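Zu Besuch bei Zavthorpe: Tag der offenen Tür mit Holzscheiben

Unterwegs | Januar | Text: Torben Hamann

Der Anfahrtsplan von Zavthorpe ist ein Kunstwerk, vor allem an der Stelle, wo die Straße aufhört und der Pfeil weitergeht. Ich kam um kurz nach zehn an, durch die Warenannahme statt durch den Haupteingang, und wurde dort von einem Herrn mit Klemmbrett für den Lieferanten der Brezeln gehalten. Enttäuschung auf beiden Seiten.

Drinnen war es voll. 300 Anmeldungen habe man gehabt, sagte Noreen Gallagher in ihrer Begrüßung, und sie klang, als wären ihr 50 auch recht gewesen. Zavthorpe baut Greifer und alles, was man braucht, damit ein Greifer weiß, was er tun soll. Früher bauten sie Verpackungsmaschinen für Kerzen. Eine davon steht noch im Foyer, mit Schild und Topfpflanze.

Man wurde in Gruppen zu 10 Personen eingeteilt und bekam farbige Bändchen. Meine Gruppe war Gelb und wurde von Teodor Vlad geführt, der in der Anwendungsentwicklung arbeitet und die seltene Gabe hat, rückwärts zu gehen und dabei über Drehmomente zu sprechen. Erste Station: Werkstatt. Fräsmaschine, noch eine Fräsmaschine, ein Kalender vom Vorvorjahr. Eine Dame aus unserer Gruppe wollte wissen, ob man hier auch Messer schleifen lasse. Man lässt nicht.

Zweite Station war der Raum, wegen dem die meisten gekommen waren: die Skelleo-Zelle. Skelleo heißt das Projekt, in dem ein Roboterarm runde Holzteile einzeln von einer Fläche aufnehmen und sortieren soll. Das hört sich nach einer Aufgabe für ein Kleinkind an, und Vlad bestätigte das ungefragt. Sein Neffe könne es seit zwei Jahren, koste aber deutlich mehr Nachmittagsbetreuung. Die Kamera sitzt am Handgelenk, ihr Bild lief für uns auf einem Monitor über der Absperrung mit.
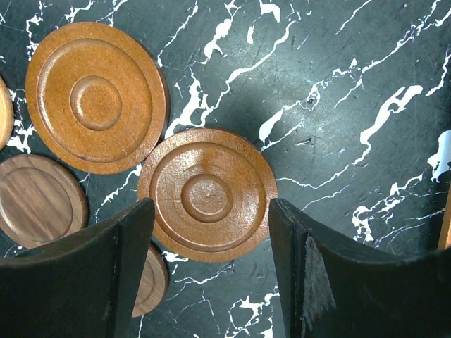 Warum ausgerechnet Marmormuster als Unterlage? Weil es gemein ist, sagte Vlad. Auf einer weißen Platte finde jede Software eine Holzscheibe, da brauche man keine Firma zu gründen. Helle Adern, Spiegelungen vom Deckenlicht, dazu ein Lack, der glänzt wie frisch poliert: so sehe es beim Kunden aus, also übe man damit. Der Kunde heißt Brophy und stellt gedrechselte Untersetzer her, in hellem Orangebraun und in Nussbaumtönen. Mehr durften wir über Brophy nicht erfahren, außer dass man dort bei Kratzern sehr empfindlich sei.

Dann wurde es technisch. Liegen die Scheiben dicht an dicht, haben die Finger links und rechts kaum Platz zum Hineinfahren. Der Arm muss also erst überlegen, welche er zuerst nimmt und aus welcher Richtung. Er überlegte sichtbar. Unsere Gruppe überlegte mit und war geschlossen für die andere.

Apolline Hervieu, zuständig für die Software, erklärte währenddessen an einem Stehtisch, wie das Anlernen funktioniert. Jemand führt den Arm mehrfach durch die Aufgabe, die Aufnahmen werden gesammelt, und daraus leitet das Modell ab, wie man sich einer Scheibe nähert. Für die jetzige Fassung habe man 137 solcher Durchgänge verwendet, geplant seien rund 300. Wer die ganzen Durchgänge macht, fragte ein Mann in Fleecejacke. Hervieu hob die Hand. Seitdem träume sie rund.

Zur Mechanik gab es ebenfalls Fragen, und ich stellte die nach dem Verschleiß, um nicht nur wegen der Brezeln in Erinnerung zu bleiben. Die Finger sind im Grunde Verbrauchsmaterial. Am Innenbelag leidet zuerst, was am meisten anfasst, und man tauscht ihn, wenn die Griffe unsicher werden oder wenn Frau Gallagher Besuch ankündigt. In dieser Reihenfolge, jedenfalls offiziell. 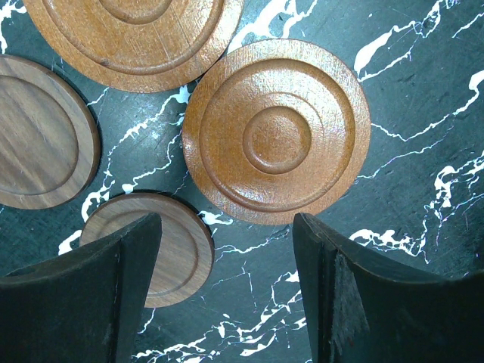
Blick der Handgelenkkamera in der Skelleo-Zelle: lackierte und matte Scheiben auf Marmor, rechts der ausgefranste Belag am Greiferfinger.

Dritte Station, Messraum. Parvaneh Ahmadpour zeigte uns, wie Greifkräfte geprüft werden, und ließ jeden einmal auf den Sensor drücken. Es entwickelte sich augenblicklich ein Wettkampf, den die Dame mit den Messern gewann. Ahmadpour notierte den Wert mit einem Ernst, den ich mir von manchem Prüfinstitut wünschen würde. Nebenbei erfuhren wir, dass die nächste Generation der Greifer unter dem Namen Vanness laufen soll, schmaler gebaut, gedacht für enge Abstände zwischen den Teilen. Zu sehen war davon eine Zeichnung. Die Zeichnung war sehr schmal.

Zum Schluss Kantine. Die Brezeln waren inzwischen eingetroffen, der echte Lieferant hatte offenbar den Haupteingang gefunden. Ich sprach noch mit zwei Auszubildenden, die beide sagten, das Beste an der Firma sei der Parkplatz, und mit einem Rentner, der früher selbst gedrechselt hat und wissen wollte, wer bei Brophy den Lack aufträgt. Er blieb länger als ich.

Praktisches für alle, die beim nächsten Mal hinwollen: Anmeldung über das Formular auf der Firmenseite, festes Schuhwerk für die Werkstatt, und dem Pfeil auf dem Anfahrtsplan bitte nicht folgen. Die Führung dauert anderthalb Stunden, mit Herrn Vlad eher zwei.

Ressort: Unterwegs
Vorheriger Beitrag: Ein Vormittag im Hochregallager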